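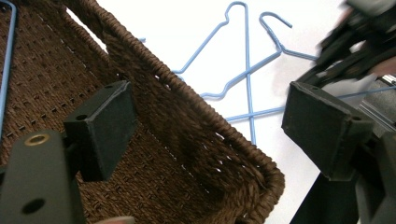
My order was confirmed three weeks ago and the points still show as pending. Do I have to do something on my end, or does the status change by itself?

Pending points change to confirmed without any action by the member. Florer holds points until the store's return period has ended. For most stores this is 30 days from delivery. If the store ships in parts, the period starts with the last parcel.

How are points calculated?

Points are based on the item price after coupons and before tax. Shipping, gift wrap and gift cards do not count. The rate is the one shown on the store page when you click through – a later change does not affect an open order.

What are points worth?

700 points equal one reward credit. Credits can be applied at checkout at Ledonano and Rangel, or moved to a linked bank account. The smallest bank transfer is 6 credits.

I bought something and no points appeared. Why?

New orders can take up to 80 hours to show in your account. After that, check the following:

The order was placed in the same browser window that opened from Florer.
Cookies were turned on.
No code from another rewards site was used.
The cart was empty before you clicked through.

If all four apply, open a missing points claim from the Orders tab. Attach the store's confirmation email as a PDF. Screenshots of the cart are not accepted.

Can I use the Plollness browser add-on and the mobile app together?

Yes, with the same login. The click that counts is the last one before payment. If you start in the app and pay on a computer, the order is not tracked.

What happens if I return part of an order?

Points for the returned items are removed and the rest stay pending. An order that earned 1,438 points is recalculated from the items you keep, at the original rate. An exchange handled by the store as a new order earns no points.

Do points expire?

Confirmed points expire after 12 months with no tracked order. Pending points do not expire. Credits already issued stay valid until the end of the following December.

Last updated 9/29/21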